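Hulora hand-held gripper: setup and upkeep after a month on cloth

Reviewed by Miroslava Fedoruk

I have used the Hulora since August, mostly on clothing laid out on a bed. It arrives assembled except for the finger pads and the cable. The manual (Rarkik edition, 23 pages) covers mounting well and upkeep badly.

Setup. Seat the pads first, then open and close the fingers by hand before tightening anything. The linkages should move together with no side play at the inner pivots. Mine had a slight drag on the left, cured by backing the pivot off an eighth of a turn. Route the cable behind the housing and leave enough slack for a full wrist turn. My first attempt was too short and pulled at the connector. 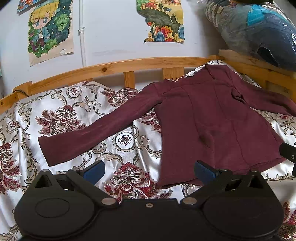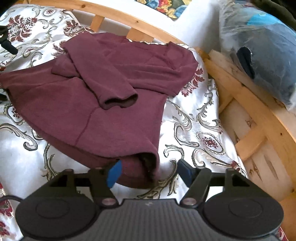

Maroon knit on a satin bedspread, blue pads fitted.

Reading time: 2 min

Pads. These decide how well the tool works on fabric. The textured face holds a single layer of knit at a hem or cuff, but a satin cover underneath tends to come along if you press down before closing. Approach low, touch the garment edge, close slowly. Wipe the pads with a damp cloth every 200 closings. Fuzz from sweaters packs into the texture and the grip falls off well before you can see the dirt.

Pivots. Check the bolt heads at the start of each session. Over 2,730 logged closings, one worked loose twice and the other never moved. Bohdana Semeniuk at Brullatdale runs the same model and uses a low-strength threadlocker on both sides. I copied her and have had no movement in the last 125. Do not oil the linkages. Oil reaches the pads and then the cloth.

Grip section. Solid and easy to hold, though the weight sits forward and my wrist notices after an hour.

Complaints. Spare pads ship only in pairs. Melnychuk, the reseller, took nine days to send mine. The manual gives no torque value for the pivots, and the replacement screws came without washers.

Four out of five. I would buy it again for garment work, with a second set of pads in the same order.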